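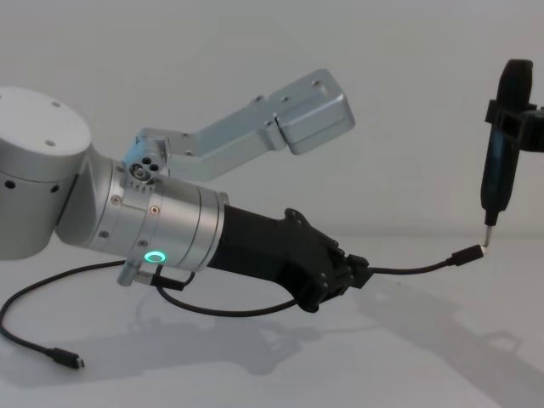 Gray tabletop, black cable, USB-C plug lying loose.

Cable and hand tool sort-out, October

Quick one as the newsletter goes out tonight and I still have the parking stuff to type up.

We are doing the cables. Finally. All of them, the drawers, the two bins under the window, the hooks by the door in the Skastthorpe room, whatever is lying on the tables. Start 4 p.m., done when done. Bring a marker if you have one that works, ours don't.

How it goes: pull everything out, coil it, tag it at BOTH ends. Tag says what it is and how long. "Black cable" is not a tag. Last time we had a whole bag of those and they are all black. USB-C in the clear box, the old flat-plug ones in the shoe box, power cords stay on the hooks. Anything cracked or with bare wire goes in the red bucket, please do not put it back "for now."

The last inventory came to 118 leads and nearly half had no label. Some are left over from the Andreadis move and go to things we got rid of ages ago. If you can't find what it plugs into in a couple minutes, it goes in the give-away crate. Crate stays out for 7 days then it's off to recycling. If you think one of those is yours, come and look, I'm not mailing pictures of plugs to poeple.

Coiling. Loose loops, over and under, a Velcro tie in the middle. Not round your elbow. Not with tape, the glue comes off on everything and I spent most of an evening last spring with a rag and rubbing alcohol. We have plenty of ties, Gundberg shop dropped off a roll.

Hand tools same afternoon. Handheld ones go back in the wall rack, handle down, cord wrapped if there is one. Wipe first. There are 8 slots still without a name strip so if you put something in one, write the strip. Spare bits and tips in the little jars, lids on. Chargers live with the tool they charge, I know there was a separate charger drawer, there isn't now.

Tables: pale tops show every mark so no markers directly on them, use the cardboard. Damp cloth only, the spray stuff left streaks. And when you unplug something take the other end with you too. A plug left dangling off a corner gets caught on a sleeve and down it all comes, ask me about the lamp.

Brakdale people, you still have our long extension cord. The orange one. Would be great to have it back before we start, we'll need it for the vacuum.

Coffee yes, food only if somebody brings it. Park in back, the front is blocked for the gutter work.

Let me know if your coming so I can put out enough chairs. Note under the office door is fine.

Ifigeneia Koutsoukos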